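Session 4: Mugs, Coasters and the Tea Tray
Home and Hospitality Skills, evening course
Tutor: Marites Maglaya
Handout updated 2022-02-27

Last session we did cutlery drawers, and several of you asked when we would get to the good stuff. Tonight is the good stuff! Mugs are my favourite thing in any kitchen, partly for the reason that they hardly ever match, and a shelf of odd ones can tell you more about a household than the best dinner service. We'll be looking at how to set out a hot drinks counter, how to load a tray so that somebody can carry it through a doorway, and what to put under a mug once it has arrived.

Bring your homework sheets from the Figueroa exercise. If you missed it, Talha Butt has spare copies and can talk you through the first half.

1. Why start with the counter

Before you touch the tray, give the mugs somewhere to live. A line along the back of the counter works well in most rooms: it keeps the front clear for pouring, and it lets guests see what is on offer. Give each mug its own coaster and leave a hand's width between neighbours if you have the space. You'll find it much easier to pick up one without nudging the next.

The surface matters too. On a dark stone counter, pale mugs stand out beautifully, and so do drips, so keep a folded cloth within reach. Marble also dislikes acid. Lemon slices, juice and vinegar-based cleaners can all leave a dull mark, and a coaster is a far cheaper thing to replace.

Look at the glazes in the back row: blue-green and brown running down from the rim of a big cream mug, with a plain light blue one next to it. I love that pairing. The drippy glaze does all the talking and the plain one lets it.
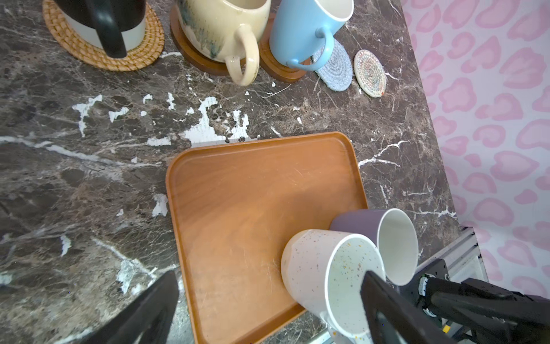 2. Coasters, and which sort goes where

We'll pass round a box of these so that you can feel the difference. The main types you will meet:

Woven rattan. Light, springy and good-looking, with a spiral you can follow with a fingertip. Air gets through the weave, so it doesn't hold a puddle. It won't protect the surface from a real spill, though, as the liquid goes straight through.

Wooden with a raised edge. The edge catches a drip and stops a narrow mug from sliding off. Check that your widest mug sits inside it. A mug perched on the rim of its coaster is worse off than one with no coaster at all.

Coiled rope or fabric. Soft, quiet and lovely under a heavy mug. The ones with coloured flecks are very forgiving of tea stains. Wash by hand, pull back into a round while damp and dry flat.

Felt. Absorbent and very quiet. Good for a bedside table. Let it dry before stacking or it will start to smell.

Saucers. People forget that a saucer makes a perfectly decent coaster, and it gives you somewhere to leave the spoon.

Mixing types on one counter is fine — better than fine, I think. Keep one thing steady (all round, say, or all in the same family of colours) and let the rest wander.

3. Loading the tray

A tray with a raised rim and rounded corners is the easiest kind to live with. The rim stops a slide, and the corners don't catch on your cardigan. Scratches don't matter a bit. My own Solier tray has been to every school fair since 2009's predecessor gave up, and I wouldn't swap it. 

The order we will practise tonight:

Step 1. Put the empty tray down flat, with all of it supported by the counter.

Step 2. Bring the mugs across one at a time. Heaviest first, near the middle.

Step 3. Stand every mug upright and turn the handles the same way. If you are serving from the front, turn them to the front.

Step 4. Check the gaps. Mugs that touch will rattle, and a rattling tray makes people hurry.

Step 5. Add milk, sugar and spoons in whatever room is left, or send them on a second trip.

Step 6. Lift with both hands, elbows in, and look where you are going instead of at the tea.

Ivana Quezada asked by email whether mugs can ever lie on their sides. Empty ones can, if you're only moving them from one cupboard to another and the tray has a decent rim. Lay them with the openings facing the same way and stand them up again before anyone pours. I wouldn't do it with anything you'd be sad to chip.

Three in a row is a very good load to learn on. You can see all the handles, you can reach each mug without crossing your arms, and half the tray is left over for a plate of shortbread. 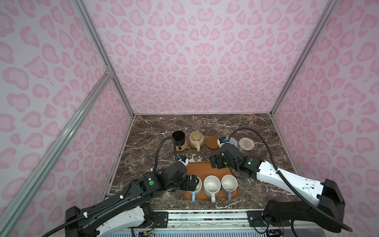 Fig. 2. Three mugs across the front half of the tray, handles to the front. Cups, coasters and a saucer behind.

4. A little weight arithmetic

Don't worry, it's short. Let's say that an empty mug weighs 500 g and holds 94 g of milk when you've been asked for "just the milk, I'll do the rest". That's 594 g before any tea goes in. Now do it with two mugs and the empty weight alone is 1,000 g. Trays get heavy much faster than people expect, and the tray itself hasn't been counted yet.

Try this at home with your kitchen scales. Weigh your favourite mug empty, then filled to where you normally fill it, then weigh the tray. Write all of it on the Eno sheet. Uriel Palacios did this last term with his grandmother's stoneware and went straight out to find a lighter tray.

5. Practice in pairs

One of you sets out the back row, the other loads the tray. Swap after 9 minutes. Things to try:

Set the row with your eyes on colour only, then again on height only. Which do you prefer?

Load the tray for someone left-handed. What changes?

Take one mug away from the row and decide what to do with its coaster. Leave it where it is, as a parking place for when the mug comes back? Or close the gap? There's no official answer, and we had a very lively ten minutes over it with the last group.

Put a mug on each type of coaster in turn and give it a gentle push. Note which ones travel with the mug and which stay put.

6. Clearing away

The return trip is where chips happen. Empty the dregs first. Carry fewer than you think you can. Don't stack mugs inside one another unless they were made for it, as the lower one can grip and you will be running them under the tap to get them apart. Wipe the tray top and bottom (everybody forgets the bottom), and dry wooden coasters straight away, standing on edge if you can.

Speckled glazes hide tea rings wonderfully, so run a finger round the inside before you put one back. White interiors will show you everything. A paste of bicarbonate of soda and water shifts most stains without scratching.

For next time

Read the Julerik pages on storing cups and glasses, pages as marked in the reading list. Bring one mug you love and one you never use, wrapped in a tea towel. Xóchitl Salinas will be joining us to talk about hand-thrown pottery and how handles are attached, and she has promised to bring some clay.

The May session on table linen still has places if you'd like to add it. Put your name on the sheet by the door.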